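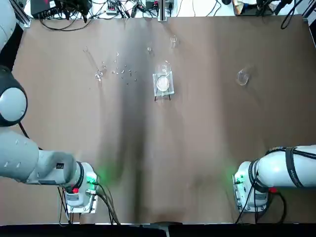 Thread zum Thema Glas auf Packpapier. Nach dem letzten Beitrag über Laborbänke kamen mehrere Fragen, warum ich beim Sortieren und Umstellen von Glasgeräten immer eine Papierauflage nehme und keine Silikonmatte. Ich schreibe es einmal ausführlich auf, dann kann ich künftig hierher verlinken.

Material: glattes braunes Papier von der Rolle, 90 g/m². Leichteres wirft Wellen, sobald ein Tropfen Wasser draufkommt. Schwereres rollt sich an den Kanten auf und muss an jeder Seite fixiert werden. Bahn einmal über die ganze Platte ziehen, keine Stöße in der Arbeitsfläche. An einem Stoß kippt früher oder später ein schmaler Zylinder.

Die glatte Seite kommt nach oben. Auf der rauen bleiben Fasern am Becherboden hängen, die sieht man später auf der Waage als Drift in der vierten Nachkommastelle und sucht den Fehler erst einmal woanders.

Farbe: Klares Glas auf weißer Unterlage ist schlecht zu erkennen, vor allem die Ränder. Auf Braun zeichnen sich Becherrand und Schalenkante besser ab. Schwarz geht auch, zeigt aber jedes Staubkorn und spiegelt bei den meisten Matten, die ich hatte.

Licht: Schatten, die längs über den Tisch laufen, stören weniger als gedacht, solange die Geräte nicht genau auf der Schattengrenze stehen. Dann verschwindet eine Hälfte des Randes. Im Zweifel das Gerät versetzen, die Lampe bleibt, wo sie ist.

Zur erhöhten Glasplatte, die auf dem Foto oben in der Mitte steht: quadratisch, klar, auf zwei dünnen schwarzen Beinen. Darauf die Petrischale mit der hellen Scheibe. Ich mag solche Plätze, weil man die Schale mit den Fingern seitlich unterfahren kann. Direkt auf dem Papier schiebt man sie vor sich her.

Nachteil der Platte: Glas auf Glas rutscht. Eine Petrischale hat wenig Masse und einen ebenen Boden, da reicht ein Stoß gegen die Tischkante. Chaltu Lencho legt einen dünnen Ring aus Filterpapier unter. Funktioniert, muss aber nach jedem Kontakt mit Flüssigkeit gewechselt werden.

Zweiter Nachteil ist die Durchsicht. Steht ein Becher in der Nähe, überlagert sich sein Rand optisch mit der Plattenkante, siehe Foto. Von vorn ist dann schwer zu beurteilen, wie viel Abstand dazwischen liegt. Vor dem Greifen einmal von der Seite schauen.

Abstände: Ich halte 8 cm zwischen zwei Geräten, gemessen am breitesten Punkt. Bei Kolben ist das der Bauch, nicht der Hals. Wer am Hals misst, stößt unten an.

Reihenfolge beim Aufstellen: hohe Geräte nach hinten, flache nach vorn, Erhöhtes möglichst mittig. Lose verteiltes Glas ist während der Arbeit in Ordnung. Vor der Pause wird zusammengerückt, und zwar in die hintere Hälfte. Die vordere bleibt frei zum Abstellen.

Rückfrage von Yabsira Wolde, ob die Auflage bei Lösungsmitteln taugt: nein. Papier saugt auf und gibt langsam wieder ab. Für Aceton und Ethanol nehme ich eine Wanne aus Edelstahl und sonst nichts darunter. Papier ist für trockene Geräte und höchstens Wasser.

Wechselintervall: bei mir alle 21 Tage, bei sichtbaren Flecken sofort. Die alte Bahn von außen nach innen einrollen, damit Splitter drinbleiben. Danach die Tischplatte feucht abwischen und vollständig trocknen lassen. Unter einer neuen Bahn eingeschlossene Feuchtigkeit gibt Beulen, die nicht mehr weggehen.

Fixierung: Klebeband nur an der Unterseite der Tischkante. Auf der Oberfläche ergibt jeder Streifen eine kleine Stufe. Ich habe die Tischklemmen von Perkitz ausprobiert, sie halten gut, stehen aber 4 mm über und liegen damit genau dort, wo man mit dem Unterarm aufliegt. Die flachen von Flirnus sind bündig, dafür verlieren sie auf lackierten Kanten an Spannung.

Beschriften: Bleistift direkt aufs Papier neben den Stellplatz. Kein Filzstift, der schlägt durch und färbt bei Feuchtigkeit auf den Glasboden ab. Umrisse der Geräte aufzuzeichnen habe ich wieder aufgegeben - nach einer Woche stimmt keiner mehr.

Noch zur Petrischale: Deckel immer mit der Innenseite nach unten ablegen, auf ein eigenes sauberes Stück Papier. Auf der gemeinsamen Bahn liegt Abrieb, auch wenn man ihn nicht sieht.

Bezugsquelle für das Papier wurde auch gefragt. Meins ist gewöhnliches Verpackungspapier aus dem Großhandel. Die als Laborauflage verkaufte Ware von Vumora hatte dieselbe Grammatur und eine Beschichtung, die sich nach dem zweiten feuchten Wischen löste - für mich kein Vorteil.

Messzylinder und Spritzflaschen fehlen hier, die stehen bei mir auf einem eigenen Tablett. Dazu im Dezember mehr.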